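11/02/2020 - bench notes, adhesive line, continued from the previous book

Picked up the peel series where Malathi left it. Batch 3576 is the last of the Gamier resin. After that we are on the Clesby replacement whether or not the numbers agree, so I want a clean baseline before the drum is empty.

**Prep**

- Steel coupons degreased with acetone, wiped, left to flash off, wiped again with a fresh cloth.
- Abraded with 180 grit in two directions. Jonas does his in one direction only. His first set is therefore kept separate on the tray and in the spreadsheet.
- Primer brushed on thin and left 15 minutes before bonding.
- Bond line set with glass beads mixed into the resin. Wire spacers from the old procedure are no longer used - they left a witness line across the failure surface and made it hard to judge how much was cohesive.

Cure was overnight under weights at room temperature, then two hours in the small oven at 60 C. The oven reads three degrees high at the back shelf. All coupons went on the middle shelf, front half.

**Results**

Eleven coupons pulled. (Written as 11 in the sheet, numbered 1 to 11, no gaps.) Two discarded: number 4 slipped in the lower grip and number 9 had a void near the start of the peel that was visible before loading. The other nine are usable.

Highest peak load was 479 N, coupon 7. Coupon 2 was the lowest and failed mostly at the primer side, with a clean metal patch near one edge. I suspect a fingerprint or a missed spot in the second wipe. Not discarding it. If we throw out every low one the baseline means nothing.

Failure surfaces on the rest were cohesive over most of the area, with a thin resin film left on both halves. Color even. No sign of the streaking seen in the set from April.

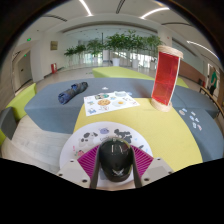

*Photo: M. Reisinger*

Load cell drift is still there but smaller. Zeroed before each pull and checked after. The worst return to zero was 0.8 N, after coupon 6, which does not matter at these loads but will matter when we start on the foam samples. Engelbert wants the cell sent out for calibration before then. Agreed. Paperwork is with him.

Crosshead speed was kept at 50 mm/min throughout. The software resets it to 100 every time the method file is reopened, so check the speed field before pressing start. Coupon 1 was nearly lost this way - caught it before the slack was out.

**Resin handling**

Pot life of the Gamier material is shorter than the sheet on the wall says. Mixed in 40 g lots it was stringing well before the half hour. In 20 g lots it stayed workable long enough to bond four coupons without rushing. Suggest everyone mixes 20 g from now on. More cups, less waste.

Hardener bottle has crystals around the neck. Warmed it in the water bath at 40 C, and the contents went clear again. Wipe the neck before closing it or the cap will seize.

The Condero mixing nozzles do not fit the Clesby cartridges. The thread is the same but the inlet is keyed differently. Leopold asked the supplier for an adapter, no answer yet. Until there is one, hand mix and degas. The vacuum pot pulls down slowly and the lid seal has a flat spot on the hinge side. A smear of silicone grease helps for two or three runs.

**Comparison with El Ouafi method**

Read through the El Ouafi procedure again. It takes the mean over the middle portion of the peel and ignores the first 25 mm and the last 25 mm. We have been ignoring only the first 25 mm. On today's curves the last stretch drops off as the flexible adherend runs out, so our means come out low. Recalculated coupons 3, 5 and 8 both ways. The shift is a few percent, always upward. The older sets need the same treatment before anyone plots them together.

Raw files are all kept, so this is only time at the desk. Malathi has the script. The column order changed when the software was updated and the script reads load from column 3. It should now be column 4.

**To do**

- Rerun 4 and 9 from the same batch, same abrasion.
- One-direction set from Jonas, pulled at the same speed, for comparison.
- New lid seal for vacuum pot. Measure the groove first.
- Correct the pot life on the wall sheet.
- Section coupon 2 through the bare patch and look at it under the microscope.
- Label the Clesby cartridges with date opened. Two on the shelf have none.

Halves of all coupons are in the gray drawer, taped in pairs, bond side in.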